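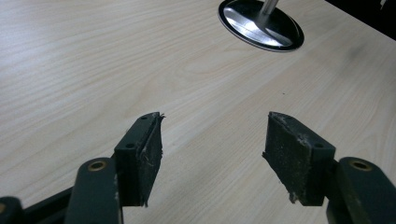

Asadia Ristić

Programs > Healthy Aging > Funder Updates

Sleep and Memory in Older Adults: Second Progress Report

Recruitment at the Budcombe site closed in February. We screened 600 adults aged 60 and over and enrolled 138, against the 120 promised in the grant agreement. Most of those turned away were already taking prescription sleep medicine, which our protocol rules out.

Participants were assigned by lot to one of two groups. The first has weekly sleep coaching for eight weeks. The second gets a printed booklet and one phone call, and will be offered the coaching once the last follow-up is done.

Memory testing at the start of the study is complete. The eight-week tests are under way and we expect to finish them before summer. Nine people have dropped out so far – five from the coaching group and four from the booklet group. Two had moved away, and the others said the visits took too long. We have cut the second visit from three hours to two by dropping the repeat hearing test.

Sleep diaries are being entered in Vustex. The first export left out naps, so those entries were keyed again by hand. This put us two weeks behind on data cleaning.

Spending is on budget except for travel. Taxi fares for evening visits ran $500 over, and we ask to move that amount from the printing line.

No results by group will be looked at until the six-month tests are in. The next report will cover attendance and the first follow-up calls.

Filed under: Sleep, Memory, Grant Reports

Contact us | Back to top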